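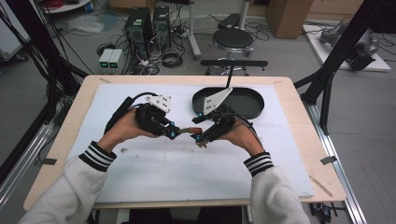
Workshop notebook, March. Entry by D. Coman, 16:20.

Subject: directory sign-on for the Kustel wiki, continued from the previous entry.

The wiki now authenticates against the Uver directory over LDAPS. The initial bind was refused with a certificate error; the intermediate was missing from the bundle on the wiki host. Bundle replaced, service restarted, bind accepted.

Group synchronisation was then enabled. The first pass imported 315 accounts and stopped. Page size on the directory side is to be confirmed with Vasilică Tudose before the limit is changed. Session timeout set to 50 minutes, sync interval to 15.

Local accounts remain enabled for administrators only - colleagues are asked not to create new ones. Two pages in the Grultinen space still carry permissions for the old "editors" group and return a 403 for directory users. Permissions corrected on the first; the second is locked by an open draft.

Outstanding: nested groups, log rotation, rollback notes for the Panyasiri server.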